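Bench Gallery: White Molded Parts on the Black Sheet

Last updated: May 14, 2020

This page collects notes on the white plastic parts kept at the Fostine bench, with the setup used for fitting and checking them. The parts are a molded tray with recessed compartments, a set of tapered cones, and several lengths of straight tube. They were bought in two lots, the first from Curard in January and the second from Mindano a few weeks later. The two lots are close in color but differ in wall thickness, and the difference matters when a tube is seated in a collar. Where a note applies to one lot only, the supplier is given.

Sheet. The table is covered before any white part is set down. Black plastic was chosen over brown paper for contrast. A hairline crack in a white rim is hard to find on a pale surface, and mold flash is harder still. The sheet is wiped with a damp cloth at the start of a session and replaced when it creases, as a crease under the tray will rock it. Tape is applied to the underside of the table only. Tape on the top surface leaves residue that transfers to the parts.

Tray. The tray goes down first and stays on the left for the whole session. Its rims are raised and the compartments have rounded contours, so small fittings do not collect in the corners and can be swept out with one finger. A white cup stands at the far left corner. A second cup-shaped socket projects from the near right corner on a short arm. The arm is the weakest point of the molding. Lift the tray by the long rims and never by the socket.

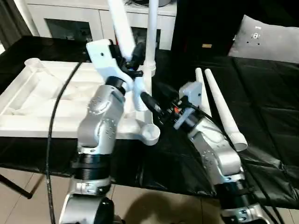
Tubes are handled one at a time. The Curard tube has the thinner wall and will go oval if it is held too tightly near the end, so it is gripped well back from the opening. The Mindano tube tolerates more pressure but has a slight seam along its length, and the seam should face away from the collar notch. Both lots were cut to 700 mm on delivery. The cut ends were rough on the Curard lot and were dressed with fine sandpaper before use. Dust from this step was vacuumed up, not blown off, to keep it out of the compartments.

Pole and collar. The upright pole sits at the far edge of the tray, with a ribbed collar at its foot. The ribs give grip when the collar is turned by hand. A quarter turn is enough. A collar that needs more than that has picked up grit and should be taken off, rinsed, and dried. Check the pole against a square from the front and again from the side. A lean that is invisible at the collar becomes obvious at the top.

Cones. The cones are laid on their sides, directly on the sheet, with the narrow tips toward the back of the table. The lengths are unequal, and the longer one has a wider, rounded mouth. Stored upright on their mouths they take up less room, but they tip easily and the narrow end marks if it strikes the table. The longer cone measured 332 mm from tip to mouth with the steel rule. Chips at the mouth are acceptable if they do not reach the inner surface. Chips at the tip are not, and the cone is set aside.

Cables. A cable that crosses the tray should run over the rim and down past the table edge with slack in it. A taut cable drags across the compartments and will shift anything light. Cable jackets also leave gray marks on white plastic. Most of these come off with a soft eraser. Solvent was tried on a scrap piece and dulled the finish, so it is no longer used on the bench.

Cleaning. Warm water with a little dish soap, a soft brush for the compartments, a bottle brush for the cones. Rinse twice. Air dry on a rack. The tray was put through a dishwasher once and came out with a bow of 2 mm along the long side, and it did not recover. The replacement has been washed by hand only.

Storage. Tray flat on the lower shelf with nothing in it. Tubes horizontal in the James rack, supported at three points. The rack is rated for nearly 100 tubes of this diameter, far more than the bench holds. Cones in a padded box, tips all in one direction. Collars in a lidded tub with their matching poles noted on the lid.

Open items: the collar from the second lot is still stiff, and a spare tray has been on order from Mindano without a ship date. Cone measurements will be repeated when the new rule arrives.

Filed under: Workshop, Plastic Parts, Bench Notes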